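About Larkness Workshop

Larkness is a shared workshop in Faltby for people who build their own automation. It was set up by Tyyne Niskanen and Helmi Ojala and now has 36 members, most of whom work on projects they began at home. Members pay monthly and have a key.

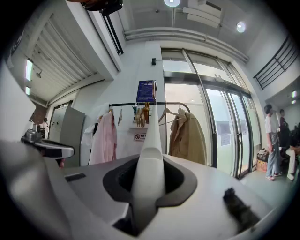 Our main shared build is Garnesura, a hand-held gripper for recording how people handle clothing. Helmi designed the body and Tyyne looks after calibration and the recording software. The finger is a separate part, tapered to a rounded tip, and stands in an oval recess in the top of the housing. Drawings are revised each July. The present log holds 3,064 recordings, of which 133 have been rejected for timing faults.

Work with garments is done at a curved rail using ordinary shirts, jackets and hangers. Each session is logged by operator, garment and housing revision. Print settings and firmware are kept on the Pesonen server, open to all members.

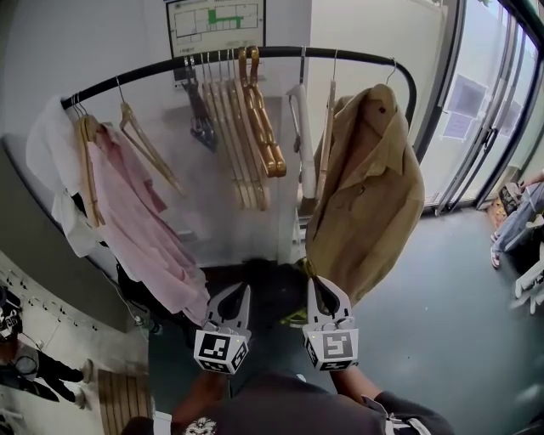

Garnesura, left and right units, at the clothes rail.

New members are given an induction to the printers and the soldering bench. Enquiries go to Tyyne Niskanen at the workshop.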